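Research > Household Studies > Working papers > The Paper Drawer > Section 4

4. What people said about keeping paper

4.1 The pile comes first

I went into the Drolel interviews thinking I'd be writing about filing. I had a whole page of questions on folders and labels and whether the rates notice lived with the power bill, and by the second kitchen table I'd more or less stopped asking them. Hardly anyone I spoke to files in the sense the earlier literature means (ring binders, dated tabs, a box for each financial year). They pile. The pile starts somewhere flat and close to the door, it gets shifted at mealtimes, and every so often somebody loses patience and goes through it standing up, usually with the recycling bin pulled over next to them.

The diary part of the study ran for nine weeks and the interviews came at the end of it, so by the time I turned up most people had been noticing their own paper for a good while and had opinions about it. That's a weakness if you want to know what households do when no one's asking. I'd still take it over the alternative. In the short pilot in Rirker we interviewed first and handed out the diaries afterwards, and people told us with a straight face that they didn't get much paper any more. Then the diaries came back fat.

Almost 200 households sent back at least one diary page. I've used the full set for the tables in Section 3, but what follows leans on the longer interviews, and I'm not going to pretend it's spread evenly. People who like talking about their drawers talk a lot. One woman gave me most of an afternoon on the subject of warranty cards, and you'll hear more from her than from the man who said "it's in there somewhere" and put the kettle on.

4.2 Paper that belongs to a thing

The first sort of paper I want to pull out is the sort that arrives attached to an object: instructions, warranty slips, the fold-out sheet in eleven languages, the card telling you to register online. In the coding frame it's called "companion paper", a term I'm a bit sorry about now but it's in all the spreadsheets.

Companion paper gets kept for ages, and it gets kept with very little thought. When I asked why, people mostly looked at me as though I'd asked why they keep the lid with the saucepan. It goes with the thing. The trouble is that plenty of other stuff goes with the thing too, and in a real drawer the booklet is tangled up with spare screws, offcuts, rubbery bits, sleeves, tubes, caps and odd little fittings that have long since come adrift from whatever they were meant to fit. Our diary form had no box for any of that. People wrote it in the margins anyway, with arrows!
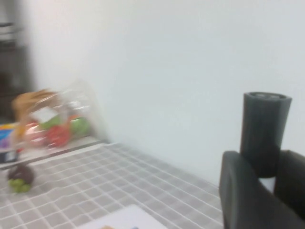 The orphaned bits turned out to matter for the paper as well. Several people told me they couldn't throw out a booklet until they'd worked out whether a loose part was in its diagram, and they couldn't throw out the part until they'd read the booklet, so both of them stayed put. One household had been in this position with a Qudah heater for as long as they'd lived there. They no longer had the heater. It had gone out on the nature strip two summers earlier, and when I asked whether the booklet might go as well there was a proper pause, and then: "Well, we'd want to be sure."

I've coded that as "deferred disposal", following the scheme in Appendix B, but I think the label undersells it. Deferring sounds lazy. What I was hearing was closer to manners, a feeling that you oughtn't to get rid of something you haven't understood yet. It came up with older people and with students in share houses, and it came up whether or not the person thought of themselves as tidy.

4.3 Paper that might be useful

The second sort is the brochure, the program, the council booklet, the thick glossy thing from the furniture shop. None of it is attached to an object and none of it is official. By rights it should go straight out, and the flimsy end of it does. Single-sheet flyers barely made it past the letterbox in the diaries. Bound items were another story altogether, and I kept finding them at the bottom and middle of piles, holding everything else up.

Thickness seems to do a lot of the work. People described a booklet with a spine as "too good to chuck" or "a proper one", and more than one person ran a thumb down the edge while saying so. I hadn't planned to ask about how paper feels and I wish I had. The Temeck inventory, which I borrowed most of the diary categories from, sorts paper by who sent it and what it's for. It has nothing on weight, gloss or binding, and I now reckon that's a fair-sized gap. If I were starting over I'd have people sort by hand feel first and by sender afterwards.

Tables are where this shows up best. A stack on a table has to earn its spot every evening, and the heavier glossy items tend to end up near the top, where they're flat and make a good place to put your cup. Figure 4 gives the general idea.

Figure 4. Stacked paper items on a grey tablecloth, with a white booklet or brochure near the top.
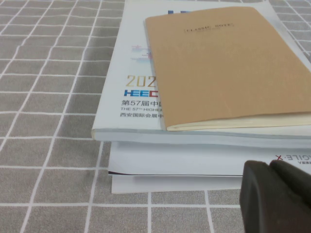 Being kept and being read are separate matters, of course. I asked eight people to pick any bound item from their own pile and tell me what was in it before opening it. They knew who it came from straight away. Past that it got vague pretty quickly, and a couple of them started reading on the spot and lost track of me completely, so I sat there and ate a biscuit. I don't want to build much on an exercise that small, and I hadn't thought it up until partway through the fieldwork. All the same it fits with the diaries, where "looked at it" is ticked far less often than "moved it".

Moving is worth a word by itself. The diary asked people to note each time they handled an item, and I'd assumed handling would mean use. For bound items it nearly always meant clearing a space. Somebody wanted to iron, or the kids had homework, or visitors were due at six and the whole lot went onto the bed. By that measure the most-handled paper in a house can be the least read, and anyone using handling counts as a stand-in for interest (I did, in an earlier draft of this very paper) ought to go back and check.

4.4 Who gets to throw it out

In houses with more than one adult, I also asked who was allowed to bin things. I got quick answers to this and they often didn't match. Companion paper was usually said to be anyone's to keep and one particular person's to throw away. Brochures were looser, although people were wary of binning something another person had brought home, even when that person had plainly forgotten about it. The usual fix was to move it to the other person's side of the table and wait.

I've only got interview talk to go on for this bit, as the diaries were filled in by one person per household, and that person was nearly always the one who did the clearing up. Their account of everyone else's habits should be read with that in mind. The share houses are taken up separately in Section 5, where the question of whose pile it is gets a good deal messier.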